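Change the pads before they look worn

Most arguments about robot grippers are about which one to buy. I think the more useful argument is about who looks after it once it is bolted on, how often, and with what written down. I have spent enough of my working life beside a folding and bagging cell to have an opinion, and the opinion is that finger pads should be changed on a schedule, by count, whether or not they look bad.

The cell I have in mind handles returned clothing at a warehouse called Ostia. An arm picks a garment from a belt, lays it out, folds it and drops it in a bag. The fingers are a parallel pair on linkages, with a soft textured pad on the inner face of each. The linkages turn on pivots that need cleaning and now and then replacing. The maker, Baek, supplies the fingers as a set and the pads as spares. None of it is complicated. You can have both fingers off with one hex key.

For the first months we changed pads when somebody noticed a problem. A T-shirt would slip out of the fingers halfway through a fold, then another, and the line lead would call maintenance. Maintenance would look at the pads, find them shiny at the tips, and swap them. The cell would run well again and the ticket would be closed.

The trouble with that method is what happens before anyone calls. A pad with less grip still picks up most things. The controller sees a weak pick, opens, tries again and gets it the second time. On our cell a retry doesn't raise an alarm, so the operator sees a machine that is running. Meanwhile the motor is squeezing harder than it did last month, the pivots are taking the extra load, and the cycle time creeps up by an amount too small to argue over in any single hour.

When we finally pulled the log for one set of pads, it showed 2178 retries between fitting and the first complaint. Those were all cycles the cell had paid for twice. The pads themselves cost less than the call-out.

After that we wrote a rule. We look at the pads at the start of every shift, and we replace them at a fixed pick count, as a pair, even if one side looks fine. The pair matters. A new pad facing an old one pulls the cloth to one side during the close, and you end up chasing a fold error in the software that has nothing to do with the software. I lost most of a January to that one.

Some people I respect disagree. Their case is that throwing away a pad with life left in it is waste, and that a good technician can judge wear by touch. I accept the second part. A good technician can. But the good technician works one shift out of three, and the other two shifts have people who were shown the cell in 10 minutes and told to call if it stopped. A count on a screen works the same for all of them. As for waste, we keep the pulled pads and use them on the test stand, where a slip costs us nothing.

There is also the matter of what you test on. Barach, the integrator that put in our cell, commissioned it with flat cotton squares. Every pick was good and everyone signed. Real clothes have waistbands, drawstrings, pockets and hems of different thickness, and they lie on surfaces that give when you press them. If I were writing an acceptance test today I would ask for trousers with a cord at the waist, on something soft, and I would ask for it with pads at the end of their count as well as with new ones.

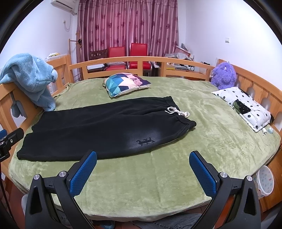
How often should the pivots on a linkage finger be checked?

At every pad change, while the fingers are already off the arm. Hold the base of the finger, push the tip sideways and feel for play, then open and close it by hand through its full travel.

Lint is the main enemy there. It works its way in beside the pivot and packs down, and from then on the finger closes a little late on that side. We wipe the joints with a dry cloth and use a soft brush in the recesses. We stopped using compressed air – it drove the lint deeper, and it blew it over the sensors too. The whole job, pads and pivots, takes 30 minutes when the parts are in the drawer and 60 when they are not, so I would also make the drawer part of the schedule.

Mollik, the newer site, has a cell of the same type and still works by complaint. Their manager would tell you it runs fine, and on the daily numbers it does. I would like to see the retry log. I have asked for it, and for the alarm limit on retries to be turned on there as it now is on ours. So far they have agreed to the alarm limit.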